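Hashemi Haushalt – Anleitung zum Einräumen und Aufbewahren
Stand: 27. April 2025 | Redaktion Hashemi

4. Geschirr in die durchsichtige Box einräumen

Dieser Abschnitt erklärt, wie Sie Schalen und Teller in die Box legen, wenn Sie das Geschirr für längere Zeit nicht brauchen.

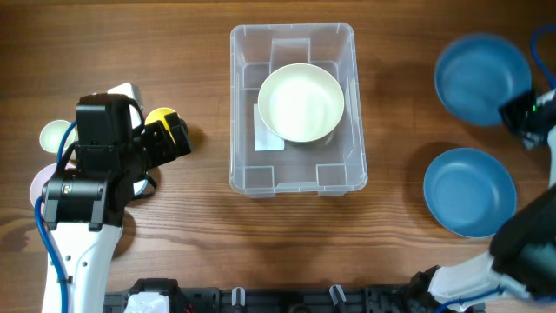 Für die Arbeit brauchen Sie einen Tisch, der fest steht, und genug Platz links und rechts von der Box. Wir empfehlen, zuerst alles Geschirr auf den Tisch zu stellen und erst danach mit dem Einräumen zu beginnen. So sehen Sie früh, ob eine Box reicht.

4.1 Vorbereitung

1. Wischen Sie die Box innen mit einem weichen Tuch aus. Auch die Ecken nicht vergessen, dort bleibt gern Staub.
2. Lassen Sie die Box 30 Minuten offen stehen.
3. Prüfen Sie jede Schale mit dem Finger am Rand. Geschirr mit Sprung oder scharfer Stelle kommt nicht in die Box.
4. Schneiden Sie Zwischenlagen aus festem Papier zu. Für kleine Schalen genügt das Maß 24 x 23 cm.

Hinweis: Zeitungspapier ist nicht geeignet. Die Farbe kann auf helles Geschirr abgehen und lässt sich manchmal schwer entfernen.

4.2 Einräumen

5. Legen Sie eine Zwischenlage flach auf den Boden der Box.
6. Stellen Sie die größte Schale zuerst hinein, mit der Öffnung nach oben.
7. Legen Sie in die Schale wieder ein Papier und setzen Sie die nächste, kleinere Schale darauf. Drücken Sie nicht.
8. Flache Teller bilden einen eigenen Stapel neben den Schalen. Nicht mehr als 8 Teller übereinander.
9. Füllen Sie freie Stellen mit einem gefalteten Küchentuch.

Vorsicht: Fassen Sie die Box zum Tragen immer von unten mit beiden Händen an. Der Rand ist zum Heben einer vollen Box nicht gedacht.

4.3 Beschriften und lagern

10. Kleben Sie das Etikett auf die kurze Seite und schreiben Sie den Inhalt darauf, zum Beispiel »Frühstück, Schalen klein«.
11. Stellen Sie die Box in das untere Fach vom Regal. Beim Regal Urar passt sie quer, beim Regal Dornlow nur längs.

Wenn Sie das Geschirr im Oktober wieder herausnehmen, spülen Sie es bitte einmal vor dem Gebrauch.

Weiter mit Abschnitt 5: Gläser und Tassen

Diese Seite verwendet Cookies. Einstellungen | Akzeptieren
3 Kommentare | 12-mal geteilt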